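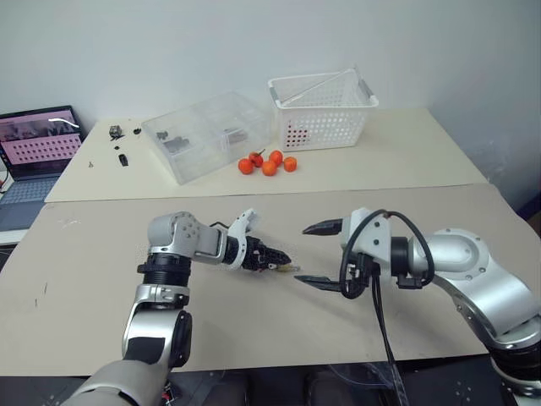

Questions we get about small oranges

Are clementines, satsumas and mandarins the same thing?
Near enough that shops get away with mixing them up. Mandarin is the family name, the other two sit inside it. Satsumas have looser skin and usually taste milder. "Easy peeler" on a net tells you very little. It can be whichever variety was cheapest that week.

Is the first fruit in September any good?
We have our doubts. Early satsumas can be green outside and perfectly decent inside, but plenty are sour and watery. Buy a few and try one before you fill a bowl.

Does a leaf on the stalk mean it's fresh?
It means somebody left the leaf on. A crisp leaf is a fair sign the fruit wasn't picked long ago, a dry one tells you the opposite, and you pay extra either way. Go by weight. A heavy fruit for its size has juice in it.

Should I keep them in the fridge?
If you want them to last more than a few days, yes. Gemechu Weldu, who writes most of these answers, keeps his in a bowl and throws some away every Friday, so do as you like.

What about those sachets that keep fruit fresh?
We tried the Prudum ones, 2 sachets in a drawer with 2 nets of clementines, and an identical drawer with none. Both lots went soft at the same speed. One kitchen isn't a proper trial, but we haven't bought any more.

Will they stop me catching a cold?
No. They have vitamin C in them and so do potatoes and peppers. Eat them if you like them.

Can I eat the rest if one has gone mouldy?
Throw the mouldy one out, and anything soft that was touching it. Wash and dry the others and eat them soon. Please don't cut the mould off and carry on – it goes further in than you can see.

Can I grow one from a pip?
You can grow a plant. Fruit is another matter, and may take many years or never come. Chibuzor Onyeka has one on a windowsill in Wotley that is all thorns.

Why did you remove the juice cleanse page?
We couldn't find anything to back it up. It had 125 comments, mostly from people selling cleanses.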